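Finger pads, round two

So the grip problem from my last post is mostly sorted, and it was the pads all along. I spent most of June blaming the linkage, then the screws, then my own hands, and in the end I swapped the finger pads and the slipping went away that same evening. I could have saved myself a lot of muttering!

Quick catch-up if you're new: I'm working on hand-held grippers on a table at home, two of them, one per hand. Two fingers each, you squeeze, they close. The plan is to get really good at picking up ordinary stuff with them by hand before I go anywhere near putting one on the Lustitar arm (which is still sitting in its foam at the Wistberg workshop, taking up a shelf I promised to clear in spring).

My test load is whatever bathroom and kitchen stuff I can grab. Bottles are the worst. A box or a carton has nice flat sides and will forgive you for coming in crooked, but a round bottle just squirts out sideways if the two pads don't land straight across from each other. And then pump bottles have that shoulder, where the body narrows toward the top, and if you grab too low the whole thing tips the second you lift. Grab too high and you're leaning on the pump. There's a sweet spot right at the shoulder and I've gotten pretty quick at finding it.

The old pads were a hard gray rubber I cut myself from a sheet. Fine on cardboard, hopeless on anything smooth. The new ones are dark blue and a good deal softer, and they came from Prundurham, who were very nice about me ordering a tiny number and then writing back to ask if I could have 2 more. I did one long session with them, 94 picks, bottle to box and back out again, and I only dropped it a couple of times near the end when I was tired and getting sloppy. With the gray rubber I'd have lost count of the drops before my coffee was finished.

Some things I'm still not happy with. The trigger is stiff, and after an hour my ring finger complains. The pads pick up lint like you wouldn't believe, so I wipe them with a damp cloth whenever I stop for a drink. And working with both hands at the same time is so much harder than it sounds, I keep staring at one gripper and the other one just wanders off and bumps the box. I've tried setting one thing down before I reach for the next, which helps, but it's slow, and slow was sort of what I was trying to get away from.

Next up is swapping the trigger spring. Someone in the comments suggested the lighter Rastogi one and I have a bag of them on the way (a bag! I need two!). If that works out I want to do a proper long run, 600 picks with a mix of stuff, and keep a tally of which shapes give me trouble. My bet is on caps. Anything low and round with a bumpy edge seems to sit wrong between the pads, and I end up chasing it into a corner of the box.

I also still owe you all the write-up on the pivot screws, and the spreadsheet people asked for. Both are coming, the spreadsheet probably first, once I've fixed the column where I mixed up left and right.
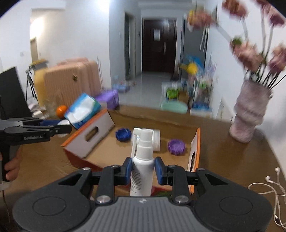

New blue pads on the spray bottle, right at the shoulder.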